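About Velov

Velov began as a Saturday language class above the bakery in Notberg, with 31 students and a coffee pot that never quite kept up. We teach evening and weekend courses for adults - Norwegian, Spanish, Portuguese and, every February, a short course in Icelandic that fills up faster than we'd ever have guessed!

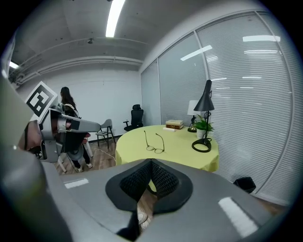
Most of our teachers came to us as students first, and they still remember how it feels to freeze up over a simple hello. Classes stay small, there is always time for talking, and you are very welcome to sit in on one before you sign up.

Our lending library has 493 books and is open to anyone in Notberg or Fadmont, enrolled or not.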